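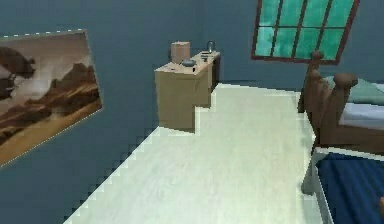 Bedroom map, desk side, from our club's sim

We use cookies to remember your login. OK / Settings

Sim robot goes to the wrong bed, help before club night?

Our robotics club is doing the Nieminen challenge, where you write code to send a virtual robot to whatever the judges name. Ours handles "go to the desk" fine, but "go to the bed with the blue blanket" sends it to the brown wooden one half the time! I've run it 122 times since July and I'm losing my mind a little. Do I need a better detector?
Debora Pace

Nurau

I'd leave the detector alone for now. Both beds probably come back as plain "bed" and your code grabs whichever is first in the list, so ask it for color too. We did ours in this order:

1. Save a view facing the door as well, so you've got the navy bedding, the pale rail and the teddy bear all together.

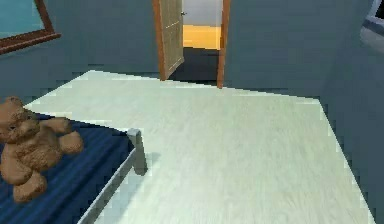 2. Average the color inside each bed's box (skip the outer edge, the pixels get really jagged there) and keep the bluest one.

3. Print the pick before the robot moves. I skipped this and lost a whole evening, lol.

Kellus

what nurau said. also restart the sim between runs, mine got weird after 416 of them

hirnville_bot

Can't you just hard code the coordinates? Worked for us last year.

Contact us | © Hirnville Help Forum | Back to top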